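Adwoa Aidoo started keeping her empties in February, when the collection at Retelgate dropped to one a month. She sorts them at home, on the table in the living room, before anything goes to the depot.

"I tip the lot out and look at it," she says. "Cups, bottles, whatever we've used. If you do it straight into the bags you get it wrong."

Glass goes in one bag and clear plastic in another. Coloured cups she keeps back, as the Retelgate depot takes them separately. 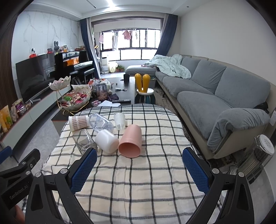

Cups and bottles on the checked tablecloth, most of them on their sides.

She writes the totals in a notebook. So far it stands at 1,673 items, of which 684 were bottles. She would like to reach 2,000 before she stops counting.

Her neighbours now leave theirs at the door as well, roughly 150 pieces in the last month. She doesn't mind, provided the lids are off.

"It takes me twenty minutes in the evening," she says. "Then I shake the cloth out and we have tea."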